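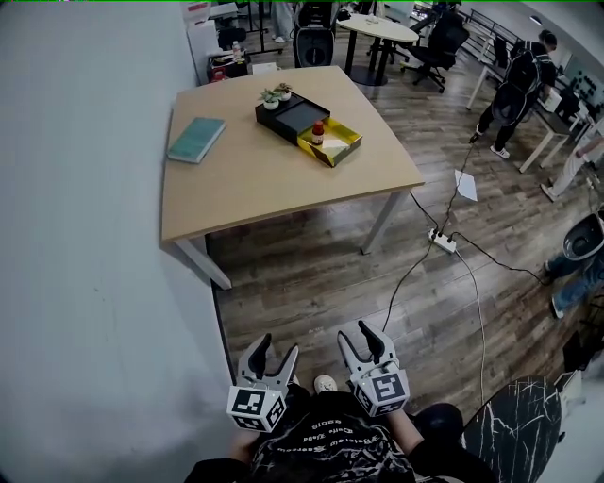

Where do the small desk items go when the table is needed for something else? In the trays. Loose items go in the black one or the yellow one, the book stays on the tabletop at the left, and the trays are lifted off together.

27 Aug 2023

Table organization, second pass. Goal is to clear the square table in two lifts and put everything back the same way.

Black tray: takes the two succulents. They sit in the compartment at the upper end. White pots, both small, so they fit side by side and do not need a spacer. Tried them at the lower end first and the tray was awkward to pick up. The dark gray square piece stays next to the compartment for now. Not decided whether it belongs there permanently.

Yellow tray: the bottle with the red cap stands up in it, and the folded white card lies in the lower part. The sides are angled, so anything standing near the edge leans. Keep the bottle away from the sides. Teodoro Lagman suggested a strip of Clikell liner on the bottom to stop things sliding. Cut one piece, a little too wide, and took it out again. Will trim and retry.

Overlap: the yellow tray goes in front and laps over the black one. This saves tabletop but it fixes the order -- yellow off first, black second. Reverse order to put back. Going the wrong way round drags the card out.

Book: teal hardcover. Left side, near the edge. It does not fit flat in either tray with the other items in, so it is carried by hand. An angle is fine, no need to square it up.

Mass check on the shop scale, trays with contents:
black, 1,714 g
yellow, not recorded (scale timed out twice, battery)
Black was weighed before watering. After watering it read 2,161 g, more than I expected for pots that size. Pour less next time, 50 ml per pot, and let them drain at the sink before they go back in.

Floor: power strip is to the right of the table with the black and white cables tangled off it. Carry the trays out on the left, along the white wall. Cables to be sorted separately. Brunitz ties are in the supply drawer, 5 left, enough for the long runs only. There is also a sheet of paper on the floor by the strip. Check whether it is wanted before binning.

Round table at the back can take the trays while the square one is in use. Keep the black tray away from the edge there.

Open items:
-- trim liner, retry in yellow tray
-- decide on the gray square
-- scale battery, then weigh yellow
-- ties for the long cables
-- ask Tagle if the deeper version of the black tray is still sold. The February list had it.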